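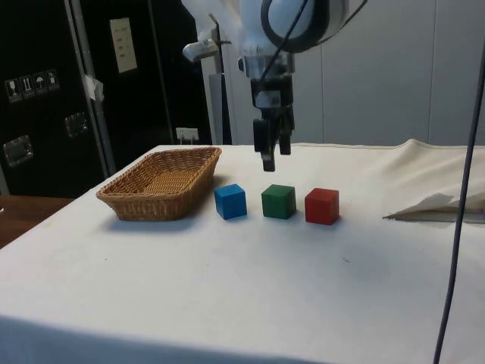
Our group was asked to say what a second pick-and-place station would cost and whether the department should buy one. I will give the answer first: not yet, and not from the Zirnus quote as it stands. The quote is built around the arm, and the arm is the part we had the least trouble with. The task we planned for is sorting colored cubes into a wicker basket on a cloth-covered table, so the objects cost next to nothing, and it is easy to look at that and think the rest will be cheap too.

1. What the quotes leave out

We compared two suppliers, Zirnus and Tadier. Zirnus quotes a bundle: arm, gripper, controller. Tadier quotes each item on its own line and comes out higher, which made it look like the worse deal for the first month of the project. Then we went through the Zirnus quote line by line. It has no wrist camera, no mounting bracket, no spare fingers and no cables beyond the ones in the box. Add those and the gap between the two mostly closes.

The Zirnus brochure also promises setup in 90 minutes. I would not plan a lab session on that number. It assumes a bolted-down table and someone who has done it before.

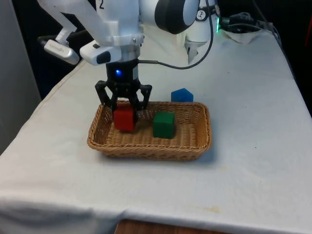
The gripper deserves its own budget line. Both suppliers treat it as an accessory, but it is the part that touches things, and I expect it to need replacing long before the arm does. We put two spare sets of fingers in our plan. Iason Gkikas, who checked our budget, wanted four. I still think two is enough for one year if students are kept to light objects, but his point about delivery times is fair. Tadier would not commit to a date for spares at all.

2. How many trials we budgeted for

Our plan allows 74 trials in the first term. Fu, the scheduling sheet we used, wanted to fill every free slot and gave us far more than that. We cut it down by hand. A slot on paper has no time in it for resetting the objects or for a student who arrives late. 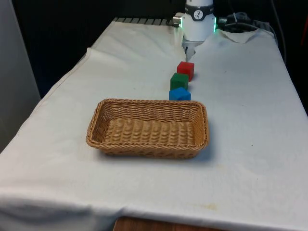

Reset time is where I am most doubtful about the case for a second station. If one person has to put everything back between trials, then two stations need two people, or each one sits waiting half the time. The request we were given says a second arm would "double capacity". It would double the hardware. Staff hours are not in the request anywhere, and they are not in either quote.

3. Table, cables and other small things

The Gindbridge catalog has a proper workbench with a cable channel. It is expensive for a table – we argued over this more than over the arm. My view is that the cable channel is worth paying for and the rest of the bench is not. A plain table with a clamp-on tray would do. We could not find a price for the tray before December, so that line is an estimate and is marked as one.
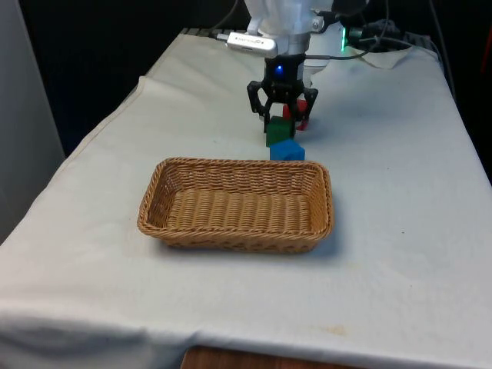
Figure 4. Gripper above the three cubes, with the empty basket in front.

4. What we recommend

Buy the spare fingers and the cable tray now. Ask Zirnus for a new quote with the camera and bracket included, in writing. Run the 74 trials on one station and log the reset time for each. If the log shows the arm is busy and people are waiting for it, ask again for the second one. We have left the Tadier quote in the appendix, although it will probably have expired by then.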